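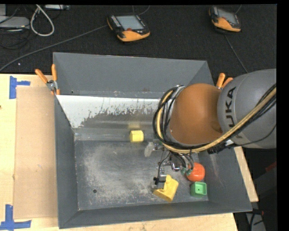
Sorting bins come back to Holberg hall on Saturday

The toy and small parts exchange in Treltitz opens again this Saturday in the Holberg hall, after a break of two months. The doors are open from 10 in the morning until 3 in the afternoon. Entrance is free, and visitors do not need to register before they come.

The exchange is for all the small things that get separated from their sets: building blocks, balls, little boxes, play food, game pieces, lids and wheels. Families bring what they have too much of and look for what they are missing. In spring the exchange used flat cardboard trays, and many visitors complained about them. The trays became soft at the corners, and round pieces rolled off the tables and under the radiators. For this reason the organizers have changed to deep metal bins with sloping walls, which they received from the Zestberg packing works when its old hall was emptied.

There will be 15 bins on the tables. The metal ones show their age, with scratches on the walls and scuffs on the floor, but they were washed and checked for sharp edges in November. Because the walls are sloping, the pieces slide toward the floor of the bin, and also smaller children can see what is inside if they stand on the step beside the table.

This time the pieces are not sorted by set. At the last exchange it took the whole morning to decide which block belongs to which box, and at noon half of the material was still in bags. Now everything is divided only by size and by what it is made of. Soft pieces go to the tables near the windows, hard pieces stay in the middle of the room, and wooden pieces have their own corner by the stage. Visitors who look for one special piece are asked to check more than one bin, as the division is not always exact.

The rules for bringing things are almost the same as before. Pieces should be clean and dry. Broken plastic with sharp edges is not accepted, and neither are batteries or anything with a loose magnet. Complete sets can be left at the table by the entrance, where they are closed with tape and given away as one package. One family can take up to five bags home. Paper bags are available at the hall, but there are never enough of them, so it is better to bring your own.

Visitors who cannot come on the day can leave their pieces in the blue box in the entrance of the Tuhumury library until Friday evening. The box is emptied once a day. Please do not put bags next to the box when it is full — the library needs the passage free for wheelchairs and strollers.

The spring exchange had around 15 families at the same time in the busiest hour, and it was difficult to move between the tables. The tables will now stand in two rows with a wider way in the middle. Strollers can be left in the coat room. Coffee and tea are sold in the small kitchen, and the money is used for the heating of the hall.

What remains after closing will be washed again and stored in the basement until the next exchange. The date of this is not decided yet. It depends on the repair of the hall roof, which may begin in early spring.

The bus from Treltitz station stops in front of the hall. The parking place behind the building is closed because of the market — drivers should use the street on the side of the school.

Category: Local / Family and Leisure

Related items
Tuhumury library changes its evening hours
Holberg hall roof: repair may begin in spring
Where to bring old board games in Treltitz
Zestberg packing works gives away shelves and tables
Market moves to the parking place for one weekend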